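Visit Report: Brovora Family Resource Center and Toy Lending Room

Date of visit: 2026-10-15
Prepared by: Amancay Palma, Early Years Services
Accompanied by: Kaj Damgaard, Facilities and Supplies

## Purpose of the visit

The Brovora center held its autumn open day for partner organizations. Our office was invited because we plan to open a toy lending service at the Nekero branch in February, and we wished to see how an established service stores, checks and puts away its stock. The invitation also covered a short tour of the building and a meeting with the center's director, Ms. Steinarsdóttir.

This report covers the areas that bear on our own plans. Notes on parking, the lease and the heating system have been sent to Facilities separately.

## Arrival and tour

Visitors were received in the front hall, where coffee was served and name badges were handed out. The hall doubles as the waiting area on lending days. It has a bench along one wall and enough floor space for strollers, although the coat hooks are placed too high for children and the director told us they will be moved.

From the hall we were taken to the main storeroom. The center holds 4,000 items, of which the greater part is kept on open shelving and sorted by age group. Puzzles and board games are on the upper shelves. Wheeled toys are kept on the floor under the window. Each shelf carries a code that matches the loan record, and families return items to a counter, never directly to the shelf.

Mr. Damgaard asked about the cost of the shelving. It was bought secondhand from a school supplier and has been in use for 8 years. The uprights are sound, but two of the lower shelves have bowed under the weight of building blocks. We would recommend the deeper shelf for our own room, with the heavy boxes kept at floor level.

## Loan terms

A family may borrow 2 boxes at a time. The loan period is three weeks and may be renewed once by telephone. There is no charge for late return, and the director reported that reminders by text message have worked better than the fines used in earlier years.

Lost pieces are recorded on a card kept in the box. A box with a missing piece is still lent if the rest of the set can be used, and the card tells the next family what to expect. We found this practical and suggest that Nekero adopt it without changes.

## Small toys and mixed boxes

The part of the visit most useful to us concerned the small loose toys. These do not belong to sets and are the hardest to keep in order. The center groups them into mixed boxes for pretend play and for handling, and the containers are whatever sturdy plastic boxes families have donated. Former cookie boxes are welcome. Staff look for straight sides and a wide opening, so that a child can see what is inside and put things back without help.

There are 47 mixed boxes in circulation. Play food forms the base of most of them, with a pot or a cup for serving. Soft rubber pieces are added for children who like to squeeze and handle things. Staff set everything out on a cloth before packing, which keeps small items from rolling away and makes a dirty piece easier to notice.

The packing itself follows no strict order. Larger pieces generally go in first, and strings or cords are laid on top to prevent tangles. Any item small enough to be swallowed is meant to go to the box for older children. We asked whether the contents should be fixed by a written list. Ms. Steinarsdóttir's view is that a list is helpful for sets but slows the work for mixed boxes, and that a general description on the card is sufficient.

The home corner, where this work was under way, has a low wooden cabinet with white drawers and orange handles.

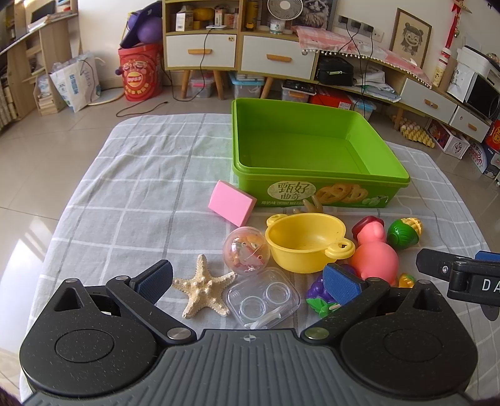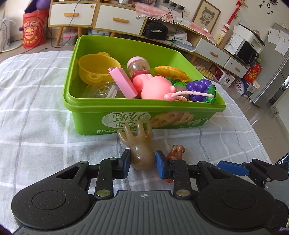 *Play food, the pink pig and the green cookie box, at two points in the work.*
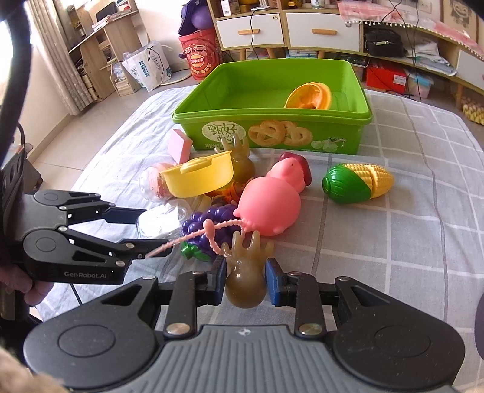
Cleaning was discussed next. Hard plastic is washed in warm water with mild soap and left on racks overnight. Rubber pieces are washed by hand and dried with a towel, as water tends to stay in the hollow ones. Plush toys are lent separately in cloth bags and laundered after each loan. The center uses a detergent supplied by Risine, bought in bulk twice a year, and Mr. Damgaard has asked for the order form.

## Matters for follow-up

- Request a copy of the loan card and the text of the reminder message.
- Obtain prices for deeper shelving and confirm the floor load at Nekero.
- Ask local families for plastic boxes with wide openings, beginning before the end of the year.
- Agree on a rule for small parts before any mixed box is packed.
- Arrange a return visit on a regular lending day, as the open day did not allow us to see the counter in use.

We thank Ms. Steinarsdóttir and her staff for their time. She has offered to send one experienced member of staff to Nekero during our opening week, and Ms. Palma will reply to that offer once the opening hours have been approved.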